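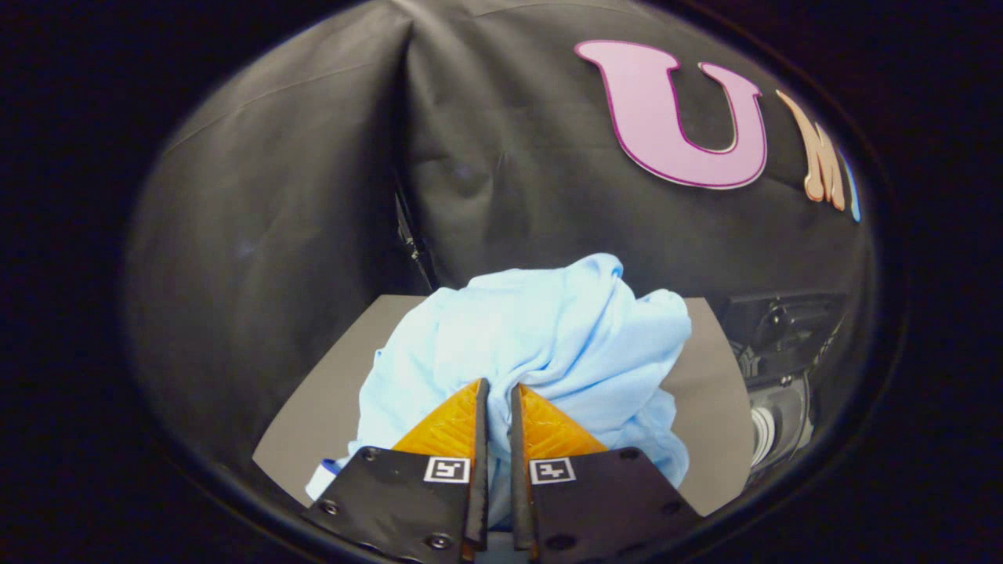 Dridcombe's reply came in overnight: they do not want the word "incident" used for anything that was only a comment on a news page, and they would like the hate-reporting counts for the two towns kept in separate tables from now on.

16 January 2019

Fair on the first point. Column renamed to "item" in the working file. An item is now one post, comment or report form, whatever its source, and "incident" is kept for report forms where the person filing says something took place in person. Codebook page 4 changed to match. Pages 5 and 6 still use the old wording.

On the second point, split done this morning. Counts after removing exact duplicates:

Tosgate 2,653
Dridcombe 2,311

Report forms are 107 of the Tosgate total. The Dridcombe forms have not been separated yet. The site code field is blank on part of the batch and has to be filled from the envelope numbers.

Coding check. Pulled 40 items from the Tosgate file and had them coded twice, blind, using the revised categories. Agreement is good on direct slurs and on calls to refuse service. It is poor on category 5 (coded language). Most of the disagreements are comments that name a street or a store and leave the reader to fill in which residents are meant. One coder marks these 5, the other marks them 0 unless an earlier comment in the thread makes the target plain.

Proposed rule: code with the thread visible, up to and including the parent comment, no further. If the target is clear at that distance, mark 5. If it is not, mark 0 and set the review flag. Do not use outside knowledge of the town. This will lower the count for Tosgate, where both coders know the street names, and that needs a line in the methods note.

Fosus export. The comment export still drops the parent ID when the parent has been deleted by a moderator. The child comment then shows up as top level and the proposed rule cannot be applied. Workaround is to match on timestamp and page address, which recovers most of them. The rest get code 9 (context lost) – these stay in the total but come out of the category percentages. Bug report sent with two sample rows.

Language. Items in Vietnamese went through Lục for a first-pass translation. Tone does not survive well. Two comments that came back as neutral English were read by a fluent coder as mocking. Until there is a better method, every Vietnamese item gets a human read before coding, and the machine version is kept only for sorting.

Privacy. Found user names left in the quote column, Dridcombe file, second sheet. Stripped, and the old copy removed from the shared drive. Anyone holding a local copy from before today should delete it and pull again.

To do:
– pages 5 and 6 of the codebook
– recode the check items under the thread rule, then a fresh pull from Dridcombe
– site codes from envelopes
– ask whether the February report can carry both tables side by side, or whether Dridcombe wants its own document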